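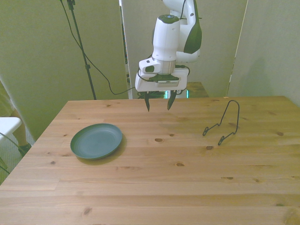 Pine top, knots and all. No stain on it.

From: Zeyu Zhong
To: Plavdale Home Crafts list
Subject: Re: Plate stands and a table to show them on

Replying to the question below, as I've been through most of this with the Deline stall.

> We have 46 plates to show in September and nowhere good to put them.
> Does anyone use the bent wire stands? My worry is that a wide rim
> will sit too far forward and tip. Also, do you cover the table or
> leave it bare? Ours is pine and fairly yellow.

I use the wire ones and I'd buy them again. Get black. The white ones chip and the grey colour looks dull next to glaze. Mine came from Masent and the bigger size will hold a dinner plate.

On the table, leave it bare. We tried a cloth at Villanueva and the feet of the stands caught in it every time someone picked up a plate. Dark green looks good on plain pine, and the knots don't bother anyone.
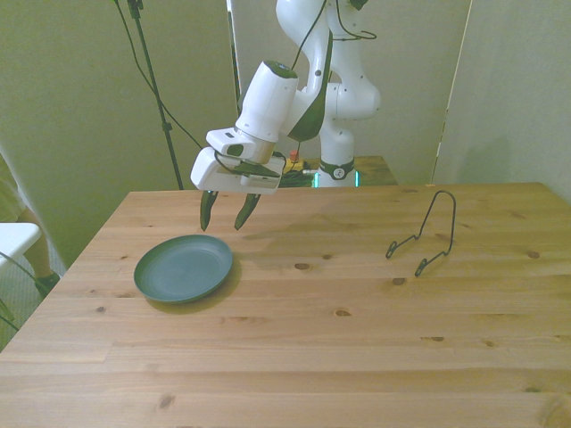 Plavdale Home Crafts Digest, Vol. 5, Issue 2

A stand like the black one there, with the tall arch and the two hooks at the front, is the type I mean. The plate goes in with its lower rim behind the hooks and leans back on the arch. If the rim is wide, check that the hooks come up far enough in front of it. You can open them a little by hand, but do both the same or the plate will sit crooked.

Set all the stands out first, before you unwrap any plates.
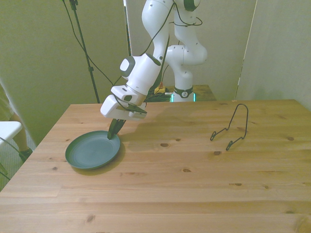 Leave a good hand's width between them as well, because people reach in from the side. Shallow plates are the easiest to place. For anything deep I lay it flat and stand a smaller one behind it.

The hall tables are 1690 mm long, so measure your spacing against that before you decide how many to bring. I'd put out half and keep the rest in the box underneath.

I have a few spare stands if you want to try one with your widest plate. I'm at the hall until 5 most afternoons.

Zeyu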